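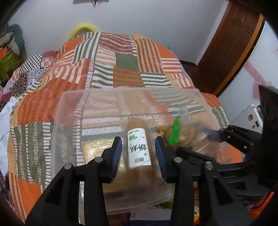 A reader in Cloment wrote to us in January that we test grippers the wrong way. In his opinion a magazine should stop lifting steel blocks on a clean bench and should take the tool into a bedroom or a kitchen, where the objects are small, light and stand close to each other. We thought about this letter for some time, and then we did it.

We compared 2 hand-held grippers, the Grodo and the Jiko. Both are moved by the operator's own hand, and both carry a camera. Each one had to make 144 grasps in furnished rooms: bottles, food in plastic wrap, bags, things inside storage boxes.

The small bottle was the object which taught us the most. With the Grodo, the padded fingers closed evenly and the bottle stayed upright. With the Jiko, one finger arrived a little earlier than the other, and the bottle leaned before it was held. Of all its grasps the Jiko lost 21, and most of them were bottles. The Grodo lost 5.

With soft bags the result was the opposite. The Jiko has thinner fingers and could take a fold of plastic without pressing the food inside. The Grodo needed more space, and near the wall of a box it was often not comfortable to turn the wrist.

The recordings went into the Psarras controller, which accepted the files from both tools. Only the Jiko needed a new calibration after we changed its pads.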